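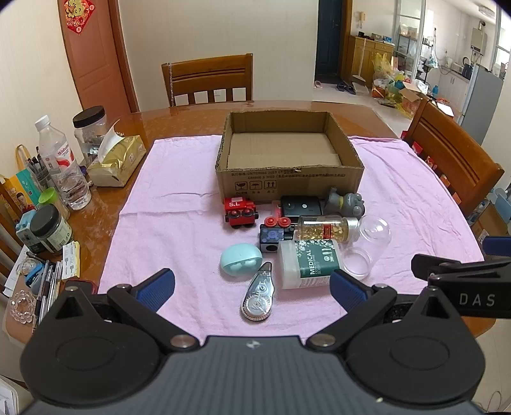 Ayman Saber wrote to ask whether packers who spend a shift with the grips lose their place on the line, and who decides when they go back to it. He also thought the last issue of the guide spent too long on the tool and too little on the person holding it.

Home | Guides | Hand Grips | Rota | Support

Section 3: Setting up a table for hand-grip work

Section 3 is for packers and team leaders at the Godoy and Nadorgate sites who have been moved, for part of the week, from hand packing to working with the Drenano hand grips. It covers the table, the objects, the order of work and the changes to your shift. Charging and cleaning are in Section 2.

The grips record how a person picks up small goods and puts them in a carton. Clornden uses the recordings to teach the packing arms. Your ordinary packing skill is what is being recorded, so work as you would at the bench.

Before you start

You need:
– a steady table at waist height or a little lower
– a plain cloth or towel large enough for the working area
– one open carton
– a mixed set of small objects
– both grips, charged and paired

A dining table at home is fine if your team leader has agreed to home sessions. The table does not have to be cleared from end to end. Keep the cloth free of anything that is not in the set, and leave enough room on both sides for your elbows.

Laying out the table

1. Spread the cloth and press down any fold high enough to tip an object over. Small wrinkles can stay.

2. Stand the carton towards the far side of the cloth with its top open. Check that it is empty. It does not matter which way up the printing is.

3. Place the objects on the cloth between you and the carton. Do not line them up. Some may touch each other or lean on the carton, as goods do when they come out of a tote.

4. Choose a set with different shapes and surfaces. A toy train car, a rubber animal, a clear bottle, an earbud case and a correction tape dispenser make a good set, as each needs a slightly different hold.

5. Stand or sit facing the carton. Hold the grips low and in front of you with the fingers open and the blue pads facing one another.

6. Open and close each grip twice without touching anything. If one side drags, stop and go to the fault table in Section 2.

Note: Clear plastic and glass are harder to record than solid colours. Include at least one clear object in each set unless your job sheet says otherwise.

Caution: Do not use open containers of liquid as part of the set. Check that every lid is closed before you pick up a bottle or jar.

Caution: Keep fingers, sleeves and lanyards away from the pivots when the grip is closing.
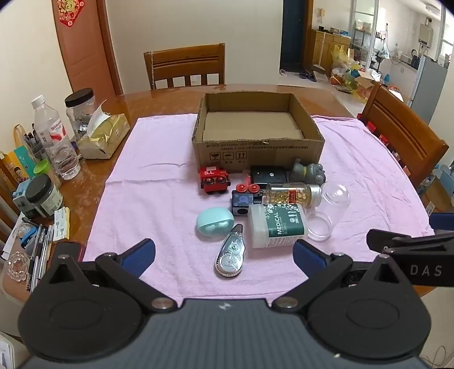 Reading time for the rest of this section: 3 minutes

Working through a set

1. Start recording and wait for the tone.

2. Bring one grip over the first object. Take it by its widest firm part. For a bottle lying on its side, close the pads across the body and leave the lid alone.

3. Lift straight up until the object is clear of the cloth, then move it over the carton. Lower it in. Do not drop it from the rim.

4. Open the fingers fully before you draw back. A half-open grip can catch on the object and pull it out again.

5. Carry on until the cloth is clear. There is no set order, and you may change hands whenever you like.

6. If an object slips, leave the recording running and pick it up again. A slip followed by a second try is useful and does not count against you.

7. If an object falls off the table, stop the recording, put the object back and start a new one.

8. When the set is finished, end the recording and wait for the second tone. Then empty the carton by hand and lay the objects out in a different arrangement.

Note: Round-ended pieces such as dome lids tend to roll. Approach them slowly from above, or from the open end if you can reach it.

Note: Thin items are easier to hold by their edges. If the pads will not meet under an item, slide it to a fold in the cloth and try from there.

Pace and breaks

There is no pick rate for grip work. The counters on the packing line do not run while you are signed in to a grip table, and your line average is held where it was when you signed out.

The grips are heavier than they feel in the first few minutes. Put them down between sets. Take the same breaks as the line, at the same times, and swap to bench work if your wrists or forearms ache. Tell your team leader about any ache that is still there at the next shift.

What changes on your shift

At Godoy the arms now do part of the small-goods packing. The first run was in February, on 41 product lines. Packers on those lines check filled cartons, deal with anything the arms reject and take turns at the grip tables.

For each person the changes are as follows:

– Your grade and hours stay the same on grip days.
– Your place on the line is kept. The team leader makes the rota and must show it to you before the week starts.
– You can ask to come off grip work at the end of any set. You do not need to fill in a form.
– Mixed and fragile orders are still packed by hand at both sites. Nadorgate has no arms on its returns bench.

Some packers have found checking duller than packing, and a few have asked for longer turns at the grips. Both can be raised at the shift meeting. Team leaders should write the request on the rota sheet – including the ones they turn down – so that the next leader can see it.

Putting the grips away

1. Sign out on the handset before you switch the grips off.

2. Wipe the pads with a dry cloth. Do not use spray.

3. Close the fingers and lay both grips flat in the case.

4. Return the object set to its bag and mark any damaged piece on the job sheet.

If the grips will not sign out, leave them switched on and tell the team leader. Section 4 covers lost recordings.

41 comments | 2 shares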